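Review: the Allia grasp learning method, after 11 evenings of use

Allia is a method from the Clurside group that teaches a robot to pick and place from recorded demonstrations. I tested it with their wrist camera setup. The paper promises good results from 400 demonstrations, and I wanted to see if this is true for a small lab like ours.
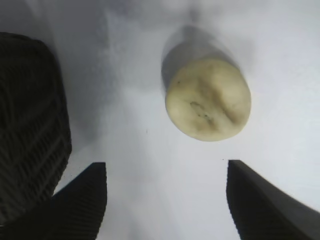
Wrist view with the fingers open, short of the object.

Training was easy to start. The installation guide is clear, but the part on camera calibration is too short and I lost one evening there.

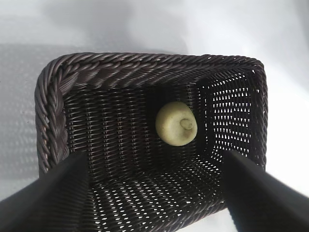

My main complaint is the release step. Allia learns to approach much faster than it learns to let go, and the default settings do not help. A dark woven basket with light coming through its side wall is a hard background for a wrist camera, and I had to record more examples for it, around 2000 in the end. I still recommend the method for flat tables. For containers I would wait for the April version.

Score: 7 of 10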